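Clalo 2 block-stacking policy: a review

Clalo is a learning method for two-armed manipulation, released with code and trained weights by Fongchan Sombatkul's group at Jurnham. It takes teleoperated demonstrations and learns a single policy that decides which arm should act and where the grasp should go. Version 2 adds a contact head, a small network that predicts whether a held object is bearing on something beneath it. We tested it for stacking only.

Installation is straightforward if the machine already runs the Nijs drivers. The configuration file is less so. Gripper offsets are given in the wrist coordinate system for one arm and in the table coordinate system for the other, and the manual mentions this only in an appendix. Chaiwat Hemmin spent most of an afternoon finding it. 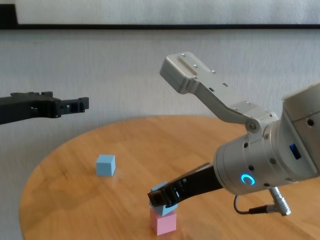
The contact head is the main reason to consider upgrading. In version 1, release was triggered by height alone, so a block gripped askew was let go at the same height as one gripped square. Version 2 also estimates the tilt of the held block. The light blue cube over the pink one is at an angle in the fingers, and a height threshold takes no account of that. The new policy can delay release and lower the wrist further, at the cost of a slower placement.

Training used 450 demonstrations of our own on top of the supplied weights. We then ran 2,000 placements, split evenly between the two versions. The contact head cut dropped blocks by almost half. Most of the remaining failures were poor grasps, which it does nothing to correct.

Arm selection is weaker. The policy favours whichever arm moved last, even when the other has the shorter reach to the next block. Pastano, our previous baseline, handles this better with a plain distance rule — and it is far easier to debug.

Recommended for stacking and similar placement work. For tasks that depend on handover between arms, we will stay with Pastano until the selection module is revised.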